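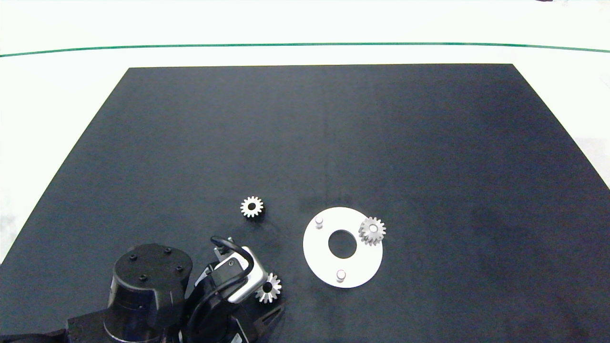

Trerkow tune to A, a fifth below standard, and have done so since their first rehearsals. At that pitch a guitar string behaves differently enough that most of the work on their second album, Grodard, went into keeping notes where they were put. A large part of that comes down to gearing. A plain spur gear, like the small silver one lying flat on the black tabletop with its dozen or so teeth, meshes with another on a parallel shaft and can be driven from either side. A guitar tuner uses a worm and wheel, which turns the motion through a right angle and does not easily run backward. The string can pull on the post all night and the button stays put. Slack in the mesh is another matter, and the band spent much of December dealing with it.

Olga Espinoza plays guitar and writes most of the riffs. She brought three instruments to the sessions at Valdebenito, a studio in a former grain office with one large room and a control room that is too small for the desk in it. All of the guitars had been fitted with tuners from Ivine, a two-person shop that cuts its own worms. The wheels were fine. The posts were not, at least at first: the holes were too narrow for the low string, and the windings stacked on top of each other.

"If the windings cross, the string settles for hours," Espinoza says. "You tune, you play the riff, it's flat. You tune again. By the evening it's stable and everyone wants to go home."

The posts were drilled out and the problem mostly went away. What remained was the pitch of the attack. A heavy string at low tension goes sharp when it is struck hard and then falls back as it decays. On a fast part the ear hears only the sharp portion. On a slow part it hears the fall. Grodard has both kinds, sometimes in the same song, so a single tuning would not serve.

Engineer Octavio Mansilla handled this by having Espinoza tune to the attack for the fast songs and to the sustain for the slow ones. For songs that change tempo, the sections were recorded as separate takes and joined on a drum hit. The session folder ended up holding 2,961 audio files for an album of 13 songs. Mansilla says that most of them are short and that he would do it the same way again.

The bass caused less trouble. Tadeo Yáñez uses a longer scale than usual and keeps his strings tight, and his part was taken mostly from a direct line, with the amplifier added under it for the midrange. The two signals reach the desk at slightly different times because the microphone stands back from the speaker. Mansilla lined them up by eye and then moved the amplifier track late again by a small amount, which Yáñez preferred. The low end lost some weight. The guitars filled it.

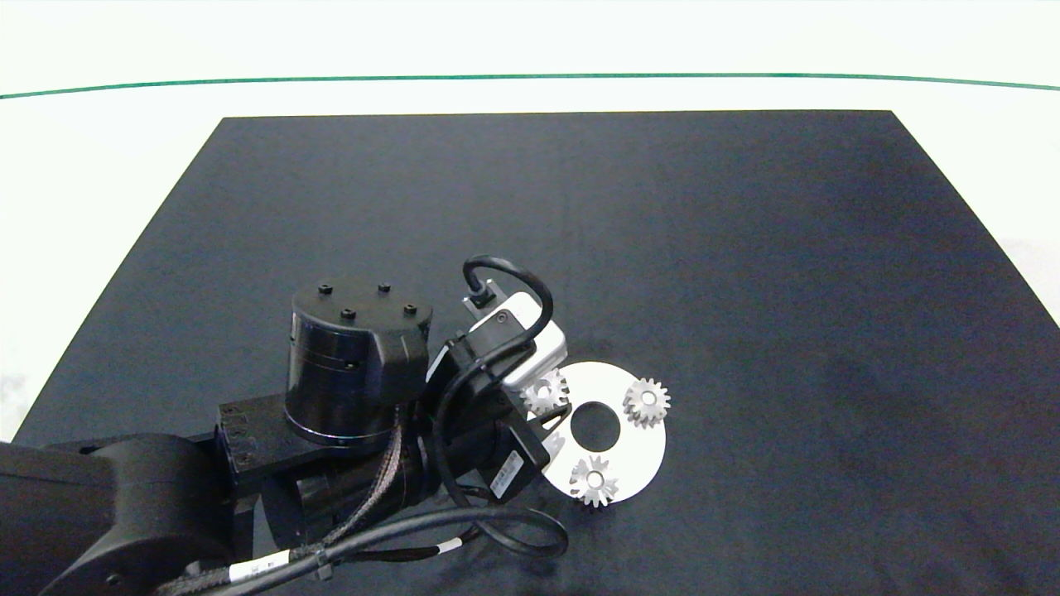

Dark tabletop, white background.

Drummer Mathias Riedl played without a click on all but the opening song. He tunes his kick drum by ear to sit between two notes of the riff – a habit from the band's early demos, when there was no way to separate the drum from the guitar after the fact. The front head stayed on, with no hole cut in it, and a single microphone was placed low on the beater side. The snare was changed twice. Its final version is a deep steel shell with the wires looser than Riedl would set them on stage, and the rattle is audible in the quiet passages of "Second Weir" and "Lime."

Mixing was done at modest volume. Mansilla cut the guitars below the fundamental of the kick and left the rest of the spectrum mostly alone. There is little reverb apart from the room itself, and the vocals, which Espinoza recorded last, are lower in the mix than on the debut. Some listeners will find them too low. The lyrics are printed on the inner sleeve.

The vinyl cut was made by Dalibor Vávra, who asked for a shorter first side and got it by moving one song to the end of the record. Long, loud low notes need wide grooves, and wide grooves use up the side. He also folded the deepest bass to mono, a common step, and lowered the overall level a little to keep the inner songs clean. The first pressing is 600 copies.

For the shows that follow, Espinoza will carry two of the guitars, one tuned for the fast songs and one for the slow. The songs that change tempo will be played on the slow one.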